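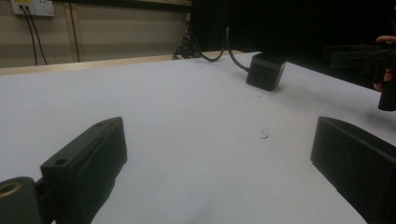 Gripper comparison, project report, May 2019

So, my project was meant to be simple. I had two hand-held grippers, one with the fingers from the Bekine kit and one with a set I printed myself (I called mine Song, no clever reason), and I wanted to know which was better at picking small things up off a flat table. I thought it would take a fortnight. I started in December, so you can guess how well that went!

I did 200 picks with each gripper, by hand, with the camera running the whole time. The objects were a washer, a dried pea, a folded bit of card and a short screw. A pick only counted if I could lift the thing, move it over to a tray and let go without it sticking. I was quite strict about the letting go part, as my first fingers had rubber on them and would happily carry a pea off for ever.

The Bekine fingers won on the washer and the screw, and it wasn't close. Their tips meet properly, whereas mine touch at the back first and leave a tiny gap at the front. I sanded them twice and it helped a bit. Song did do better on the card, I think because the faces are wider, but I'd want more tries before I swore to that.

The camera was the bigger headache. The whole set came to 882 clips, counting practice ones, and in a lot of the early ones a finger hides the object just as it closes. I tilted the camera up to 2 degrees at a time until I could see both tips, then had to redo all the washer picks, which was a very long afternoon at Skotville.

Next I'd like to reprint my fingers with a slight inward lean and run the screw again. I've also asked Ononden for a softer filament, but it hasn't come yet.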